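How I Refinish a Beat-Up Table Top in White (Without Brush Marks)

So you found a table at a yard sale, the legs are solid, the top looks like somebody parked a motorcycle on it, and you want it white. I've done this to more tables than my house can hold (my sister gets the overflow) and I've messed it up in most of the ways you can. This is the method I've settled on for a top you'll eat or work at every day.

What you'll need

Sandpaper in 120 and 220 grit, plus a sheet or two of 320
A sanding block, or a random orbital sander if you've got one
Dish soap, a bucket, lint-free rags
Wood filler and a putty knife
Stain-blocking primer
White enamel, satin or semi-gloss
A foam roller and a couple of spare sleeves
Clear water-based topcoat, if you want one

For paint I've been using Laritz enamel in a shade called Rillau, number 966 on the chip card. It's a soft white that leans a tiny bit warm, so it doesn't go blue under kitchen lights. Use whatever you like, but please get an enamel! I did a desk in leftover wall paint years ago and every coffee mug stuck to it.

Step 1. Wash it

Old table tops are greasy, even the ones that look fine. Warm water, a squirt of dish soap, scrub, rinse, let it dry. If it was ever a kitchen table, do it twice. Sanding over furniture polish just pushes it into the wood and then you get those little craters in your paint (fisheyes, they're called, and they're as annoying as they sound).

Step 2. Fill and sand

Push filler into the dings and leave it a hair proud of the surface. Once it's hard, go over the whole top with 120, then 220. You don't have to get down to bare wood, you're only after an even, dull surface. Run your palm over it with your eyes shut, because your hand will find ridges your eyes skipped. Go easy on the edges, especially on veneer.

If the old paint might be from before 1978, test it for lead first. The swab kits are cheap and sit near the primers at the hardware store.

Step 3. Prime

Wipe off all the dust, then roll on a thin coat of primer. Knots and old water rings love to bleed through white, and the primer is what stops them. If you see yellow spots coming up after it dries, hit those spots again before you go near the paint. Sand lightly with 220 and wipe.

Step 4. Paint, thin and patient

I do three coats. Pour a little paint in the tray, load the roller, and work in long passes the full length of the table, always keeping a wet edge. Finish each section with one very light pass in the same direction and then WALK AWAY. Going back to fix a spot that's already getting tacky is how you end up with orange peel.

Scuff with 320 between coats, wipe, repeat. My cans say four hours between coats. In my garage in September, with the door shut and the thermometer at 60, I give it overnight.

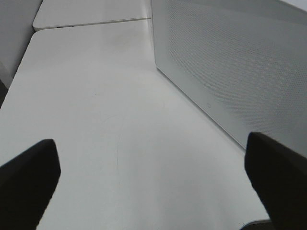 A smooth white top with a little bit of gloss.

Before you call it finished, get your head down low and look across the top toward a window. Roller lines, dust nibs and thin patches all show up from that angle. Nibs come off with a light rub of 320, and thin patches mean another coat. Sorry.

Step 5. Topcoat (maybe)

For a side table I skip it. For a dining table I put on two thin coats of water-based clear. Buchanan makes the one I use and it's stayed white so far. Stay away from oil-based poly on white unless you want it to go the color of old piano keys.

Step 6. Let it cure

Dry and cured are different things, and this is where I've ruined the most work. You can touch it the same day, but give it three weeks before you put anything heavy on it. I painted one on a Sunday, set a lamp on it that Wednesday, and the felt pads are still part of that table. Use coasters, skip the tablecloth, and wipe spills with a damp rag and nothing stronger.

Cleaning up

Wrap the roller sleeve tightly in plastic between coats and you won't have to wash it every time. Save a small jar of paint for touch-ups and write the color number on the lid. Mine lives on the shelf next to the Titik wax I bought for a different project and never opened.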